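Sorting Out the Cable Drawer
How one regional library service came to take household electronics seriously

Most Canadian households keep a drawer, a shoebox or a shelf in the basement for cords that no longer belong to anything. The printer they served went to the curb years ago. The cords stay, in the belief that one of them will be needed the week after it is thrown out.

The Ondholm Regional Library began accepting small electronics and cabling at its Langlois branch in October, after staff noticed that patrons were leaving old chargers beside the book return. The service had no policy on the matter. It now has one that runs to 14 pages, and the program has been extended to branches in Enulport and Sulier.

Saranya Varma, who manages branch operations for the library, describes the arrangement as an extension of lending. Patrons may drop off cords, adapters, keyboards and small peripherals during opening hours. Items in working order are tested, labelled and placed in a borrowing collection. The remainder are held for a licensed recycler, whose truck calls at each branch every nine weeks.

"People apologize when they hand things over," Varma says. "They feel they ought to have dealt with it sooner. We would like them to feel the way they do when they return a book." 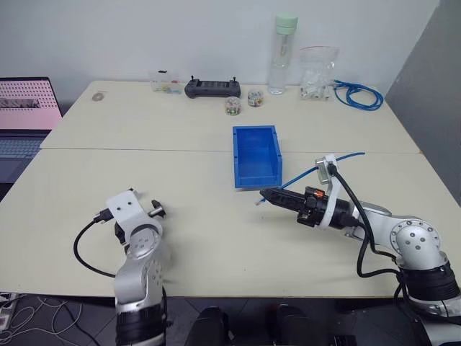

A blue cable beside an open plastic bin.

The borrowing collection now lists 233 items. Demand has been strongest for older display connectors, which small businesses and community groups still require for projectors and monitors purchased well before the current standards. Students preparing presentations are the next largest group. Loans run for seven days and may be renewed once by telephone or in person.

Testing has proved the slowest part of the work. A cord that carries power may still fail to carry data, and markings on the jacket are often worn or absent. Cords with cracked insulation, bent pins or evidence of heat are never lent, whatever the test result. Power bars are not accepted under any circumstances, nor are loose batteries, for which the municipality operates a separate depot.

Mohandas Varma, a retired electrical instructor who is Saranya's uncle, wrote the testing procedure and trained the first group of staff at Langlois. His advice to households is practical. Coil each cord loosely, following its natural curve, and secure it with a strip of cloth or a reusable tie. Tight wrapping around an adapter strains the conductor at the point where it enters the housing, and most of the failures he sees occur there. A paper tag bearing the name of the device should be attached on the day of purchase.

The library has also revised its own purchasing. New public workstations are ordered without duplicate cords where the supplier permits it, and retired equipment is stripped of reusable parts before it leaves the building.

Branches accept donations at the main service desk. Patrons with larger quantities, including offices clearing a storage room, are asked to call the Langlois branch ahead of their visit.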